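Skillstead opens its parts library, one lane at a time

10 Apr 2022

Members of Skillstead can now borrow car trim the way other people borrow novels, although the late fees are steeper and the endings are generally known in advance.

The shared workshop on Wosov Street opened its parts library to all 176 members this week, after a trial that began in February with 11 of the more patient ones. The idea is simple enough. Bits and pieces that used to live in members' garages, hallways and, in one disputed case, a bathtub are now kept in a single room, sorted by size and lent out for up to a fortnight.

Imke Voß, who runs the room, spent most of the summer talking people out of things. "Everyone wants to donate," she said. "What they want to donate is the box of stuff they couldn't sell. I've been offered the same kind of broken mirror housing by people who have never met."

She has a rule now. If the donor can't say what a part is for, it goes home again with the donor.
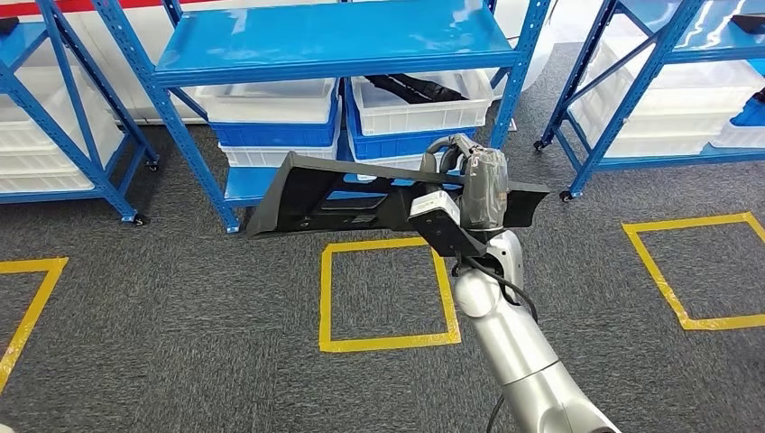 Storage took up more of the meetings than anyone would care to admit. A proposal for fixed timber racks along the back wall was costed, admired and dropped. A second proposal, for hanging everything from the ceiling, was mostly admired by the person who made it. What went in was blue metal shelving on wheels, with plastic bins stacked under the top shelf for the small stuff. Yellow tape squares on the grey carpet complete the arrangement, and Ms Voß would like it known that they are to be respected. A borrower may set things down in a square. A borrower may not set things down near a square and say it was close enough.

The carpet itself has drawn comment. Several members argued for bare concrete on the grounds that a workshop should look like one. It stayed, partly because nobody offered to pull it up and partly because a dropped panel is less likely to come up scratched. Speckled grey also hides a good deal, a quality the room's users have come to appreciate.

Long pieces remain the sore point. A clip or a bracket will go in a bin and stay there, but bumper trim has no natural home and a gift for catching sleeves. Members returning anything longer than a forearm are asked to carry it level, with both ends in mind, and to call out before coming around the end of the shelves. The notice on the door makes this request in capitals.

Borrowing is free for members. There is a $100 deposit on larger panels, refunded when the part comes back in the condition it left, and Ms Voß will be the judge of that. The catalogue, kept in a spreadsheet called Pasell for reasons lost with its original author, has room for 1000 entries and is not yet in any danger of filling up.

Donations are accepted at the side door during normal workshop hours. Mirror housings are not being accepted at this time.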